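Flonton Robotics Lab | Search this site | Enter keyword
Filed under: Vacancies and calls

Call for participants: remote driving study in simulated kitchens

The manipulation group at Flonton is looking for 32 people to take part in a study on how humans guide a simulated robot arm. The work is done from your own computer, in August, in sessions of 2 hours. Experience with robots is welcome but it is not required. 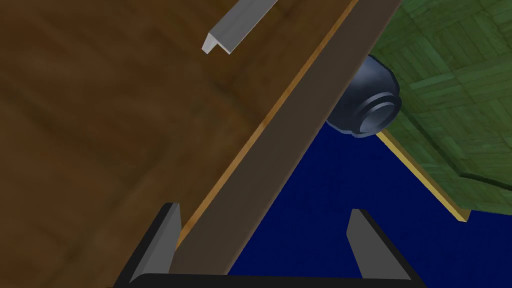
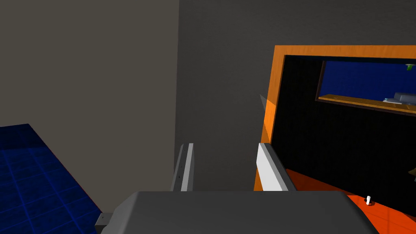
Views from the gripper, as you will have them on your screen.

Our question is how many human demonstrations a policy needs before it can work in a room it did not see in training. In the first round we collected 2183 demonstrations with our software, Histetti, and trained on sets of different size. Up to 400 demonstrations the success rate grew quickly, and after this it grew very slowly. We suspect that the reason is the approach phase, where drivers differ most from each other. In the first view the two fingers stand on either side of a dark strip beside a wooden panel, and a small change of angle matters a lot at such a moment. In the second there is nothing between the fingers, and the driver is free to choose many paths. We want to compare these two kinds of moment with new drivers.

You will do a short training, then a series of tasks in rooms with different colours and surfaces. After each series we ask you to write a few lines about what was difficult – these notes are very useful for us, so please do not skip them.

You need to be over 18, have a stable internet connection and a mouse with a wheel. Laptops are fine, tablets unfortunately not. Each session is paid, also if you decide to stop before the end.

To apply, write to Jussara Bezerra at the Plellow office with the subject "Driver study". Please tell us your time zone and if you prefer mornings or evenings. Questions on payment go to Rosângela Bezerra. Former participants of the Brito pilot cannot join this round.

Last updated: August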